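Treltico Demonstration Station, Two-Arm

Overview Specifications What's included Recording software Support Ordering

The Treltico two-arm station is a workcell for collecting manipulation examples to train a learning system. An operator guides the arms through a task, the station records what the arms and cameras did, and the software stores the result as one episode. It is sold to labs and product teams that need a lot of episodes of ordinary handwork: folding, sorting, stocking shelves, opening and closing doors, packing bags.

It ships as a working unit. Most groups that come to us have tried building their own first, and the time goes into cable routing, clock alignment and file formats. We have done that part.

How a session runs

One operator and one table is the normal arrangement. The operator picks a task card in Fesero, our recording software, and the card sets the starting layout, the time limit and the labels that will be attached to each episode. A foot pedal starts and stops recording, so both hands stay on the leader handles. When an episode ends, the operator marks it keep, redo or review and resets the table for the next one.

Failed attempts can be kept. Many teams want them, and Fesero files them under their own label so they don't get mixed in with clean runs. If an operator drops something and picks it up again, that can stay in as a single episode with the recovery marked on the timeline.

Soft goods

Cloth is the task we are asked about most. It never lands the same way twice, and a policy trained on tidy starting positions tends to stall when a corner is tucked under or a pocket seam catches a finger. For this reason the standard cloth task cards ask for a range of starts: flat, folded once, bunched, turned over. The thin-finger set is the one to use here. It will go under a single layer on a flat tabletop without much downward force, and the pads can be swapped in a few minutes when they wear.

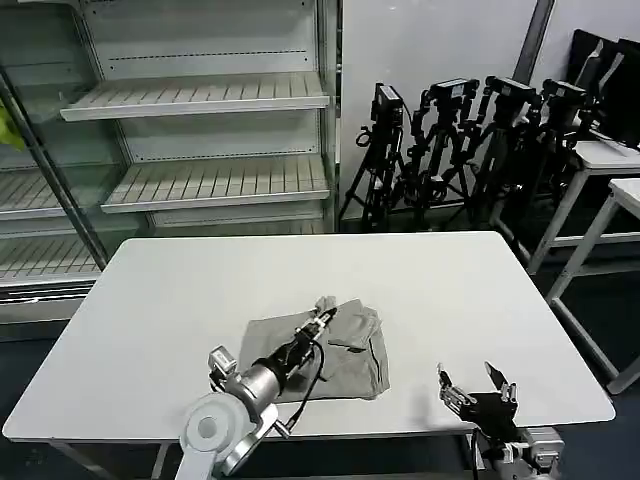 We suggest that new operators spend their first day on one-arm cloth tasks before going on to two-arm folds. Holding with one arm while the other waits is a skill of its own, and episodes where the idle arm drifts are hard to use later. Fesero can hold the idle arm at a set pose until the operator presses the handle switch, and this is turned on by default for the cloth cards.

Jummai Nwosu, who runs operator training for us, has written a short guide to cloth resets. It comes with every station and covers how to throw, crumple and turn a piece so that the starts stay varied over a long shift.

Cameras

The station takes one head-height view and one view per wrist. All views are stamped from the same clock as the joint readings. Extra fixed cameras on tripods can be added through the expansion hub, and each one is calibrated with the printed board in the accessory box. Calibrate again any time a tripod has been bumped. The software will warn you if a fixed view has shifted from its last calibration, but it won't correct the shift.

Auto exposure is off by default. Leave it off if your room has steady light. White tabletops under strong overhead lights can wash out pale fabric, and it is better to turn the lights down than to let the exposure wander during an episode.

What gets recorded

Joint positions and commanded positions for both arms
Gripper opening and gripper current
All camera views, with timestamps
Task card, operator code and station code
Keep, redo or review mark, plus any notes typed by the operator

Episodes are written to the local drive first and copied to your storage when the session closes. Nothing is sent to Treltico unless you open a support ticket and attach it yourself.

Specifications

Arms: 2, table mounted
Grippers: parallel jaw, interchangeable fingers
Finger sets included: 3 (thin, padded, angled)
Table height: 755 mm, fixed
Control and recording rate: 100 Hz
Emergency stop: one at the table, one on the operator side

The table height can't be changed on this model — the arm mounts and the head camera position are set for it. If you need to work with shelving or other fixtures, place them within reach of the arms and run the reach check in Fesero before you write your task cards.

Sample episodes

A sample set called Omance is available to anyone considering a purchase. It was recorded on our own stations by Rodica Anghel and Aurel Lazăr and covers 21 tasks, with cloth and shelf tasks making up most of it. The files are in the same format your station will write, so you can test your loading code before anything is delivered. Write to the sales desk and ask for Omance by name.

Delivery and setup

An installer spends two days on site. The first is for mounting, cabling and calibration, and the second is for training up to four operators. You will need a level floor, two grounded outlets and a wired network connection. Please keep the area behind the table clear enough to walk through — resets go slowly when people have to step around equipment.

Spare fingers, pads and cables are stocked and can be ordered by part number from the support page. For quotes, contact Veronica Pascu in sales.

Page last updated October 31, 2020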